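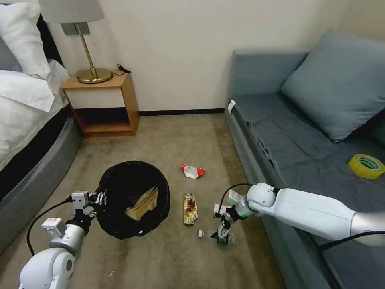 Clause 4.2 of the Floriletti room practice is too loose as drafted, Muthoni Langat wrote. It says the receptacle "shall be controlled" while the second arm collects. Controlled can mean held, weighted, wedged against furniture or simply watched by the planner. Two sites reading that sentence will build two different procedures, and both will pass audit.

**t_ikeda**

Agreed on the wording. I drafted 4.2 and left it open on purpose, as Filier had asked for room to use a weighted bin. They have dropped that request. Proposed text:

> 4.2 Where a two-arm unit collects litter from the floor, one gripper shall hold the rim of the receptacle from before the first pick until after the last release. The hold shall be confirmed by gripper position and by motor current.

Comments on this thread, please, and not by mail. I lost several last time.

Tsutomu Ikeda

---

**halfturn**

I object to "from before the first pick until after the last release". A permanent hold costs you an arm for the whole job. On our site the rooms are narrow and the holding arm is in the way of the base. We let go of the bin, drive, take hold again. Under this text we would be non-compliant every time the base moves.

---

**t_ikeda**

You would be non-compliant if the base moves between first pick and last release. You can close the job, drive, and open a new one. The record then shows two jobs with two confirmed holds, and that is what I want to see in it.

---

**halfturn**

That is paperwork. The motion is identical.

---

**mlangat**

The motion is identical but the record is not. In the Moya log for the February trial we had 3,708 picks. Of those, 699 had no hold state recorded at the moment of release. They may all have been held. I can't show it either way, and neither can you. A closed job with a confirmed hold at each end removes the question.

I would add a tilt limit. Holding a rim from one side nearly always tips the bin a little and the draft does not mention it.

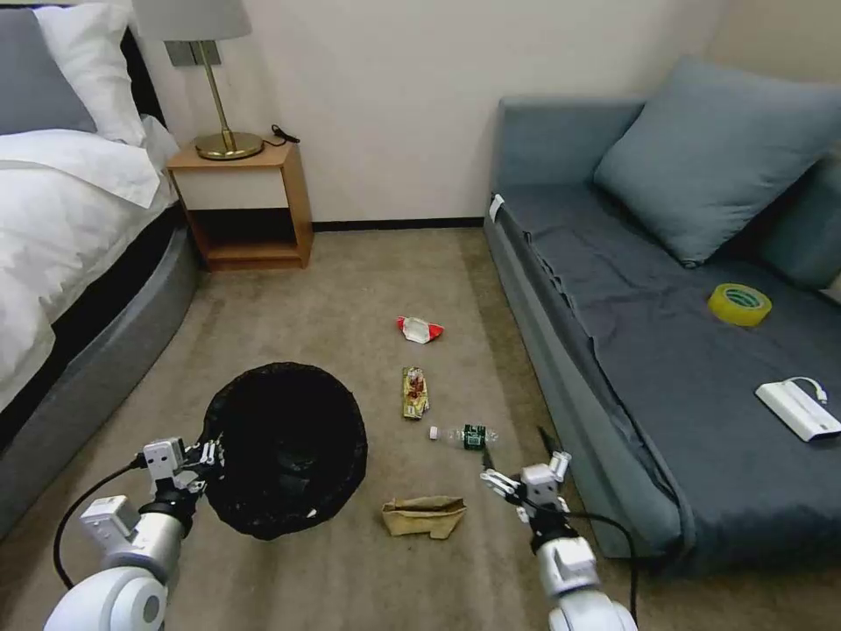
**sidecutter**

Tilt limits are fine in principle, but a fixed angle will not survive contact with different bins. A lined bin and an unlined one behave differently at the same angle, and a liner folded over the rim changes what the fingers close on. Take the arrangement with the left gripper up against the left side of a lined bin and the bin tilted: a current reading alone does not say whether you have rim, liner or both. Position and current together are better, though I would still want a check after the liner is fitted. My suggestion is "the opening shall remain uppermost and unobstructed" with no number. Let the site set the number for its own bins and write it down.

Second point, same clause group. 4.5 says grippers shall approach floor items "from above". For a bottle on its side I want the cap direction considered too. We grip across the body, clear of the cap, and we have fewer rolls that way. Happy for it to be guidance and not a requirement.

---

**halfturn**

Cap direction as guidance, yes. As a requirement it would need a detector that half the units do not have.

I don't agree about leaving out the number. Every "site shall set" clause I have worked under ended up set at whatever the unit was already doing.

---

**mlangat**

Then make the site justify it. "The site shall set and record a maximum tilt, and shall record the test by which it was set." If someone sets it at whatever the unit was doing, at least there is a test behind it.

---

**t_ikeda**

I will take Muthoni's sentence with sidecutter's "uppermost and unobstructed" in front of it. 4.5 stays as it is, with a note on bottles.

Pasting the part of the reading notes that covers speed and furniture, as I have had the same query from several sites.
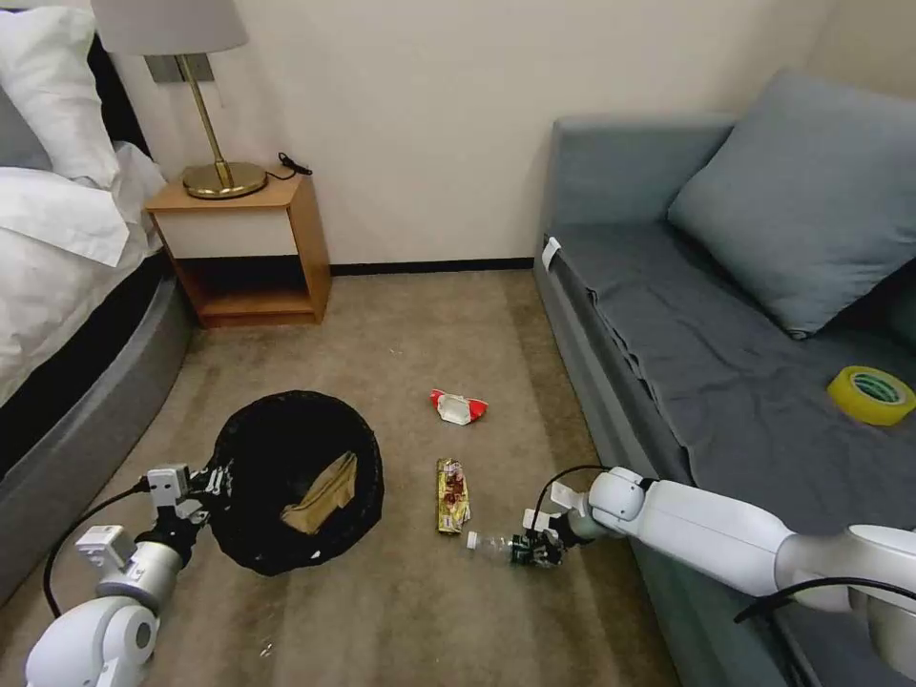
Does the reduced speed limit apply to both arms, or only to the one that is picking?

The limit applies to both arms whenever either gripper is below seat height. It is 165 mm/s at the fingertip.

A holding arm normally stands still, so the limit costs it nothing. Where it has to shift to follow the bin, it follows the same figure. The limit is released when both grippers are above seat height and the path between them is clear.

---

**sidecutter**

"Below seat height" of what? Sofas vary, and in some rooms the arm has to pass over the front of one to reach the floor. Is the forearm above the seat and the gripper below it one case or two?

---

**t_ikeda**

One case. Gripper height governs. I will say so. For seat height use the lowest seat in the room.

---

**halfturn**

And the cables? An external cable hanging in a loop can touch upholstery well before any link does. The clearance in 5.1 is measured from the link surface. I raised this in the last round and it was marked "noted".

---

**mlangat**

He is right, 5.1 ought to measure from the outermost part including cables. Warkix units have theirs inside the arm and would not be affected. Everyone else would have to measure the loop at its widest, and that takes a few minutes with a tape.

---

**t_ikeda**

Accepted. Revised sheet follows. I have kept it short so that it fits on one side.

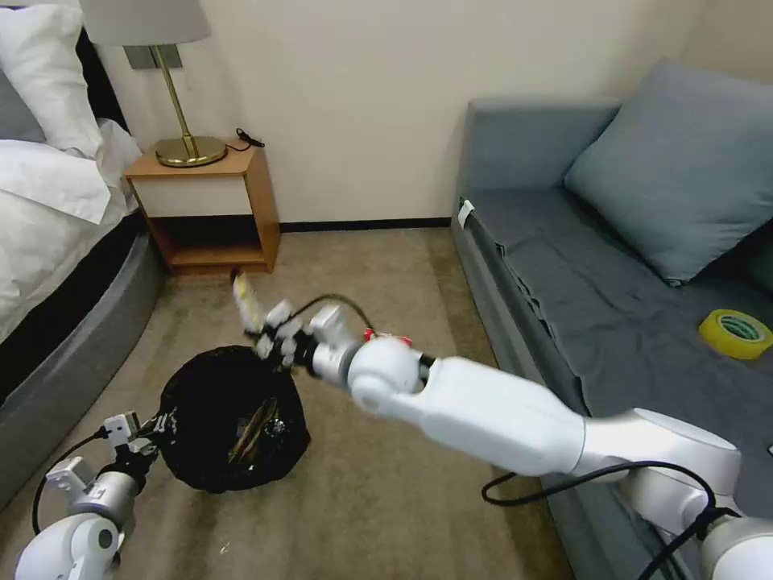
**Floriletti Group | Room Automation Department | Working Practice Sheet, section 4 and 5 extracts**

Issued for comment 2021-09-30

**4.2** One gripper shall hold the rim of the receptacle from before the first pick until after the last release. Hold shall be confirmed by gripper position and motor current. Where a liner or bag is used, confirmation shall be repeated after it is fitted.

**4.2.1** Where a bag is used without a bin, the holding gripper shall keep the mouth open and facing upward. The bag shall rest on the floor and shall not be lifted until the job is closed.

**4.3** The opening shall remain uppermost and unobstructed. The site shall set and record a maximum tilt, and the test by which it was set.

**4.5** Approach to floor items shall be from above. *Note: bottles lying on their side are best gripped across the body, clear of the cap.*

**4.6** Items on beds, sofas and nightstands are outside the job and shall not be picked, whatever their class.

**5.1** Clearance to furniture shall be measured from the outermost part of the arm, including external cables.

**5.3** Fingertip speed shall not exceed 165 mm/s for either arm while either gripper is below the lowest seat in the room.

---

**halfturn**

4.6 is new. I have no quarrel with it. A roll of tape left on a sofa is the guest's or the engineer's, and the unit can't know which.

4.2.1 I do have a quarrel with. A bag with no bin has no rim worth the name. The fingers pinch film, and the current reading on film is close to the reading on nothing. You are asking for a confirmation that the hardware can't give.

---

**sidecutter**

Depends on the fingers. With ours the position reading separates one fold of film from closed-empty, just about. I would not stake an audit on it. Could we allow a camera check as the second confirmation for bags only?

---

**t_ikeda**

Possible. It needs a stated test. If either of you can run some 30 holds on an open bag, with and without film between the fingers, and post the position and current values, I will write the clause round them. Until then 4.2.1 is marked provisional and sites may use a bin.

---

**halfturn**

I can run them on the narrow-room unit. I will do it with the base parked, so you needn't ask.

---

**mlangat**

Please log the hold state at release as well, in the same Moya field as the February data.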